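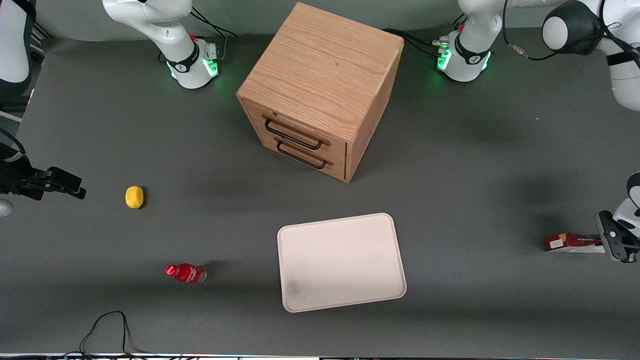 The Jorbridge hardship allowance

The Jorbridge hardship allowance is a small weekly payment made by the town council to households that have fallen below a set income. I've lived in Jorbridge most of my life and I've been editing the local encyclopedia pages for a good while now, so forgive me if I slip into "we" here and there (I did get the old bus station article told off for that!).

Background

The idea goes back to the closure of the Egilsson cannery, which had been the biggest employer on our side of the river. When it shut, a lot of families found themselves earning a bit too much for national help and a good deal too little to pay the rent. The council of the day gave out food vouchers, and I remember my mum hating them, mostly for having to hand them over at the till with half the street queueing behind her. Vouchers ran for three winters and were then dropped without much of a fuss.

The allowance as we know it was put forward by Hanne Hviid, who sat for the Quayside ward and had campaigned on it in two elections, losing the first. Her proposal was for cash, paid weekly, with one form to fill in and no interview. The first vote failed. The second went through in August of the following year after the Olen ward councillors changed sides, in return (so everyone in Olen will tell you) for getting their library hours back. I've never found that written down anywhere in the minutes, so treat it as pub talk.

How it works

A household applies at the town hall or by post. If it qualifies, it gets 39 pounds a week for up to 11 weeks, and can apply again once after a gap of a month. The money can be spent on anything. You need to have lived in the town for six months, which used to be a year until people complained about it, me included.

The form is four pages long. Page three asks about savings and is the one that trips people up - you have to list anything over 200 pounds, even if it's put by for a funeral or a car repair. There's a help desk on the ground floor of the town hall, and the staff there are lovely, though the opening hours could be better.

The cost comes out of the general council budget. There was talk of a separate levy on holiday lets, and a draft was even printed, but it never came to a vote.

Arguments for and against

Supporters say the allowance keeps small debts from turning into big ones. Hviid's favourite line was that a family which can pay the gas bill in January won't be at the council's door about eviction in April, and she repeated it so often that the Ultbridge paper started printing it in their quiz.

The main opponent has been Sólveig Kirkegaard, who led the other group on the council for years and who I've always found very fair to talk to, even when I disagreed with her. Her complaint is that the payment is too short to change anyone's situation and that the money would do more good spent on childcare places and evening buses, so that people could get to the jobs that do exist over in Ultbridge. She also objected to the lack of any follow-up. For a long time the council kept no record of what became of people after their last payment, and on that point I think she was plainly right.

A review was agreed in the end. It spoke to 79 households that had received the allowance and found that most had used it on heating, food and arrears, which won't surprise anyone who's been short of money. It was less sure about the longer run. A fair few had applied a second time, and the review couldn't say whether they'd have been worse off without it.

Similar schemes

Ultbridge looked at copying the allowance and went for a rent loan fund instead, to be paid back over two years. Some Jorbridge councillors like the sound of that one. I'm not keen myself (a loan is still a debt, isn't it?) but I've tried to keep that out of the Ultbridge article.

Current status

When I last updated this page, on 2024-03-03, the allowance was still being paid at the original rate. A motion to raise it in line with prices had been put off twice. Kirkegaard's group had asked for the bus proposal to be debated at the same meeting, and no date had been set for either.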